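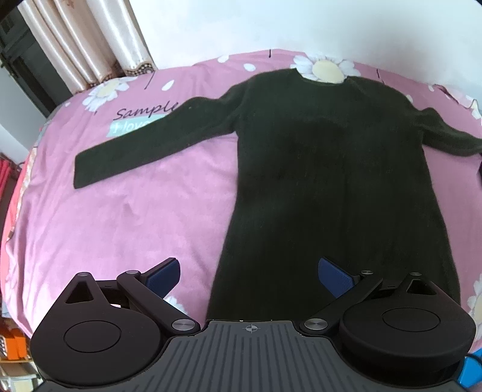
Rosalba Melis folds on the bed. She has a perfectly good table downstairs, and a long counter in the laundry room that her brother-in-law put in for her, and she uses both of them for piling things on. When there is a sweater or a knit dress to be folded, up the stairs it goes.

"A bed is the only place in a house where you can lay a dress out at its full length and walk around it," she told me, when I had finally taken my coat off and been given coffee and a second chair had been found. "And it's soft, so the knit doesn't slide away from you. On a table I spend half my time chasing the sleeves."

Melis worked for 14 years in the finishing room at Drundwood, the knitwear mill, and then for a good while after that at Farina, a small shop that cleaned and mended woolens and sent them home again in tissue. These days she teaches a class on Saturday mornings in the back of the Gitis fabric store, mostly to people who have inherited a cedar chest, or bought one nice thing and ruined it. I had come to ask about putting summer away and bringing winter out, as it was October and my own closet was a disgrace, and we got to that in the end, but first we talked about hangers.

She does not care for them. She has a few, for shirts and for her husband's one jacket, and she can be talked into a padded one for a coat. But a knit dress, she says, is a heavy thing that doesn't know it's heavy. Hang it up in the fall and by spring the shoulders have little horns on them and the hem is two inches closer to the floor, and then people bring it to her and ask whether it can be shrunk.

"Can it?" I asked.

"A little. Sometimes. I'd sooner you folded it."

So we talked about folding. The dress goes face up first, sleeves straight out to the sides, so that you can look it over. Melis is very firm about the looking, and she is slow at it. She wants daylight, and she wants the curtains all the way open, and with anything dark she will bend down until her nose is nearly on the cloth. Dark knits hide everything, she says, lint and pulls and the beginnings of a hole, and they are also what everybody owns.

The sheet underneath matters more than I would have guessed. She likes a bright one under a dark dress. Pink is good, or yellow, and she doesn't mind a print if it's a big cheerful one with plenty of plain ground between the flowers. On a navy sheet you can lose the whole edge of a cuff, and she has known people to fold one under and press it that way and wonder all winter why the sleeve looked funny.

"My daughter says my sheets look like a nine-year-old's birthday," she said. "Well, I can see my hems!"

After the looking comes the smoothing, which she does with the flat of the hand, from the neckline down, never tugging. Small ripples in the body and skirt she lets alone unless they have set into a crease. Then the garment is turned over, the sleeves are brought across the back, one and then the other, and the long part is folded up in thirds. She tucks a roll of tissue into each fold so it can't go sharp. I had always folded in half and in half again, and I said so, and she was kind about it.

We spent some time on fuzz. A fuzzy knit will shed on a brushed sheet and the sheet will shed right back, and for this she keeps a soft clothes brush by the bed, an old Zastik with half the varnish gone. She brushes in one direction only, shoulder to hem. She used a sticky roller exactly once, on a mohair cardigan, and asked me not to make her talk about it.

At Drundwood they were expected to finish some 100 pieces on a busy day, and she could do it, too, though she says she never once enjoyed a sweater there. At home she might do four in an afternoon with the radio on. She writes the fiber on a slip of paper and pins it to the tissue, and the box goes under the bed, where it's cool.

Her class at Gitis still has room on Saturdays through the end of the season. Bring one knit that you are worried about and a flat sheet, any color but black.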